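Clekutwood Village Recipe Cards

README for the transcribed set
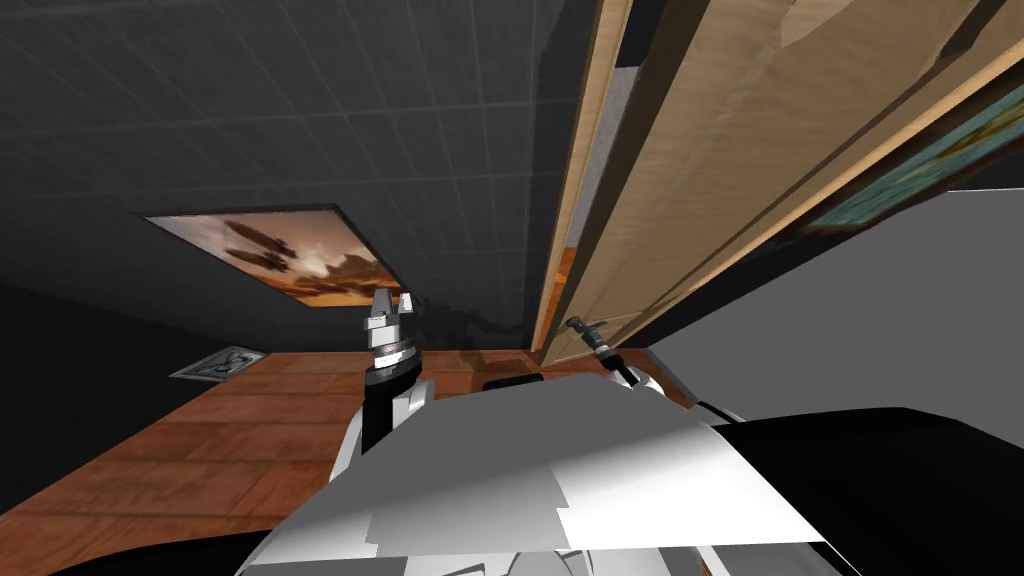
Jocelyn Beaulieu wrote in to ask whether the spelling had been tidied up, as her grandmother always put "flower" for flour and she would hate to see it go. It has not been touched, Jocelyn! Every card is typed just as it was written, and the modern spelling sits in its own column.

The set holds almost 3,000 cards, copied from recipe tins and kitchen drawers in Clekutwood and Plisenstead. Most are cakes and preserves, though there is a good deal of soup too, and 42 cards for pickled beets that barely agree on anything but the beets.

What you get: cards.csv, one row per card, with the title, ingredients, method, village and any notes from the margins (these are my favorite part – people argued with their own recipes for years). A second file, measures.csv, explains the local cups and spoons.

Known gaps: 200 cards have no title, and oven heat is often just "a good oven." Please don't follow the canning recipes without checking a current guide first.

Typing was done by Biljana Stojanovska and Ilir Dimitrov, and Slavica Todorova read every line back. You are welcome to use the set for anything you like, as long as you name the villages. Last updated 23 September 2025.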